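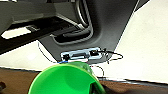

O que é a Plundel?

A Plundel é uma oficina partilhada de robótica e automação, onde os membros projetam, montam e ensaiam braços manipuladores de pequena dimensão. Funciona por quota mensal e está aberta a quem constrói em casa e precisa de bancada, ferramenta ou espaço de ensaio.

Início Sobre nós Bancadas Projetos Quotas Contactos

Sobre nós

A oficina começou numa garagem com uma impressora 3D, um torno de bancada e um braço de seis eixos que não repetia a mesma posição em duas execuções seguidas. O primeiro ano foi gasto quase todo nesse problema. A origem estava em folgas nos redutores e numa estrutura de apoio demasiado flexível, e a correção obrigou a refazer a base, os apoios e parte do cablamento.

O espaço atual, no edifício Samarakoon, tem 37 membros inscritos. A maior parte trabalha em projetos próprios, iniciados em casa, e usa a oficina para as operações que uma mesa de cozinha não suporta: furação com coluna, corte de perfil, ensaio com carga e medição de repetibilidade. Há também projetos comuns, descritos mais abaixo, cuja documentação fica arquivada na oficina e pode ser consultada por qualquer membro.

O que se faz na oficina

O trabalho divide-se entre mecânica, eletrónica e programação, e é raro um membro ficar apenas numa destas áreas. Quem desenha uma garra acaba por fazer a respetiva cablagem. Quem escreve o controlo passa tardes a apertar parafusos M3 e a procurar um conector mal cravado.

A preensão ocupa uma parte considerável do tempo. Um programa que leva a garra a uma coordenada fixa escreve-se depressa. Repetir a operação com objetos de forma, altura e acabamento diferentes exige outra atenção: ângulo de aproximação, abertura dos dedos, força de fecho, altura de largada. Usamos loiça, embalagens e peças de madeira como objetos de ensaio. São baratos, fáceis de substituir e suficientemente irregulares para expor erros de calibração.

As posições de partida e de chegada são marcadas na superfície de trabalho antes de cada série. Sem marcação, duas execuções não são comparáveis, e o registo perde utilidade. 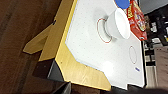
A mesma regra aplica-se à iluminação e à altura da bancada. Quando uma destas condições muda, a série é encerrada e abre-se outra, com nova folha. Os membros mais recentes costumam achar o procedimento excessivo até à primeira vez em que precisam de perceber por que motivo um programa que corria em outubro deixou de correr em novembro.

Uma série normal tem 600 ciclos. O valor foi fixado depois de vários redutores impressos terem passado em ensaios mais curtos e falhado pouco depois. Regista-se o resultado de cada ciclo, o motivo da falha, quando existe, e qualquer intervenção manual. Um ciclo com intervenção conta como falhado, mesmo que o objeto chegue ao destino.

Projetos comuns

Fitari — controlador de eixos em código aberto, com placa própria na revisão 8. Recebe trajetórias por porta série, aplica limites de velocidade e de corrente por eixo e interrompe o movimento em caso de perda de comunicação. A revisão anterior tinha um defeito de massa que provocava leituras erráticas nos codificadores; as placas dessa revisão não devem ser usadas com motores acima de 24 V.

Mundix — conjunto de garras permutáveis, com interface mecânica comum e dedos imprimíveis em PETG ou TPU. Os ficheiros incluem cotas, tolerâncias e lista de material. A fixação foi alterada no último verão, e os dedos antigos precisam de um adaptador, também publicado.

Os dois projetos são independentes. É possível usar o Fitari com outra mecânica e montar uma garra Mundix num braço comercial, desde que a flange seja compatível e a carga total se mantenha dentro do limite do punho.

Cablagem e montagem

Grande parte das avarias registadas na oficina é elétrica e localiza-se entre o último eixo e a ferramenta. O cabo que passa por uma articulação deve ter folga suficiente para o curso completo, com fixação antes e depois do ponto de flexão. Recomendamos condutor multifilar de silicone e conectores com retenção. A fita isoladora é aceite durante um ensaio de bancada e deve ser retirada antes de uma série longa.

Nas uniões aparafusadas em plástico impresso usamos insertos metálicos colocados a quente. O binário de aperto fica anotado na ficha do braço. Parafusos que entram diretamente no plástico são tolerados em tampas e guias de cabo, nunca em peças que suportem carga.

A primeira execução de um programa novo faz-se a velocidade reduzida, sobre uma superfície que possa ser riscada e com o botão de paragem ao alcance da mão. Blocos e varas de madeira servem bem para esta fase.

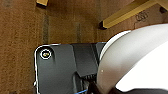 Garra sobre a superfície de trabalho castanha, com um bloco amarelo e uma vara amarela comprida.

Como trabalhar connosco

A inscrição é individual. Inclui acesso às bancadas, ao armário de ferramenta manual e à zona de ensaio, mediante reserva. As máquinas de corte exigem uma sessão de habilitação com duração de 2 horas, marcada por correio eletrónico. O material consumível é pago à parte, pelo preço de compra.

Aceitamos projetos em qualquer fase, incluindo braços comprados em kit e deixados a meio. Pedimos apenas que o responsável traga o esquema elétrico, mesmo desenhado à mão, e que identifique a fonte de alimentação. Equipamento sem identificação não é ligado à rede da oficina.

Não fazemos produção em série nem reparação de equipamento industrial. Para peças isoladas — suportes, dedos de garra, placas de adaptação — é possível pedir orçamento, com prazo sujeito à ocupação das bancadas. As próximas sessões de habilitação realizam-se em outubro; as inscrições são tratadas por ordem de chegada.

Contactos: formulário na página Contactos | © Plundel — Oficina partilhada de robótica | Página atualizada em 2026-09-09 | Voltar ao topo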